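Home | Articles | Categories | Recent changes | Random page | Help

Print this page | E-mail this page

Dratus (hand-held gripper kit)

Dratus is a hand-held gripper kit sold by Enache for recording manual tasks, later used in programming robot arms. Sold in pairs or singly. The operator holds the tool, does the job with it, and the kit logs jaw opening and movement. No arm needed on site. First shipped in July, current revision dated October 3, 2018.

Not to be confused with Nulitus, the desktop software that reads the recordings. Nulitus is a separate purchase.

Contents of the kit

Standard box: 2 grippers, charging lead, wrist strap, spare grip pads, a printed quick-start sheet. Hard case is extra. Early boxes came without the spare pads and owners had to write in for them. Weight of one gripper with battery is 573 grams, heavier than it looks on the product page, and most complaints about the kit start there.

Design

Parallel-type jaws driven by a trigger under the index finger. Linkage is open, so crumbs and threads get in and need to be brushed out. Pads are ribbed and push on without tools. Trigger spring comes in one stiffness only. People with small hands have asked for a softer one, no reply from Enache at time of writing.

Battery lasts one working morning. Swappable, but the door is fiddly and the latch on the first batch was known to crack.

Use

Typical work is household tidying and light packing. Pick up, move, put in a box, wipe, hand over. Soft items are the usual test: nets, cloth, masks, tissue. These fold and slide in ways a hard block dosen't, and a recording set made only of blocks is not much use for home robots. The manual suggests a plain table, a container with an open top, and a handful of mixed things in easy reach.

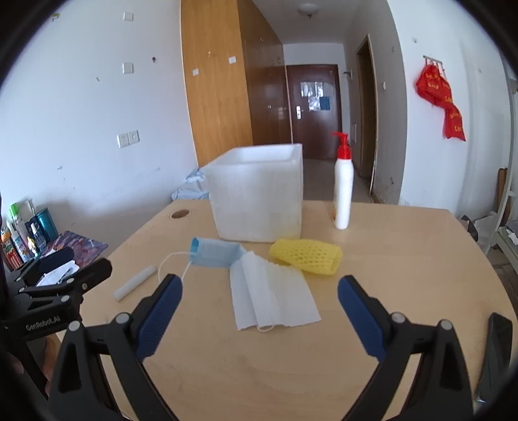 Sessions are short. The manual allows 8 minutes per recording before a rest, and most owners stop sooner as the thumb gets sore. Files are saved on the gripper and copied over by cable. Wireless copy was promised for the first release, then dropped from the feature list.

Calibration is done at the start of each session: jaws fully open, fully shut, open again. Skip it and the widths drift. Nulitus flags the bad files but can't repair them.

Service plan

Enache sells a yearly plan under the name Carkora. Covers pads, batteries, one linkage repair, and phone help on working days. Does not cover drops. Price is 29 dollars a month per kit, billed up front. Without the plan a linkage repair is quoted case by case and takes longer.

Reception

Mixed to good. Praised for quick set up and for jaws that hold thin material without tearing it. Faulted for weight, the battery door and the thin manual, which has no index and repeats the calibration page twice. Several reviewers felt Nulitus should be in the box at this price. Two-handed recording works but the second gripper has to be paired by hand every time, and the pairing light is hard to see in a bright room.

Left-handed users report no trouble, the trigger is centered.

See also

Nulitus
Carkora service plan
Teaching by demonstration
Grip pads, replacment

Contact us | Copyright 2018, all rights reserved | Back to top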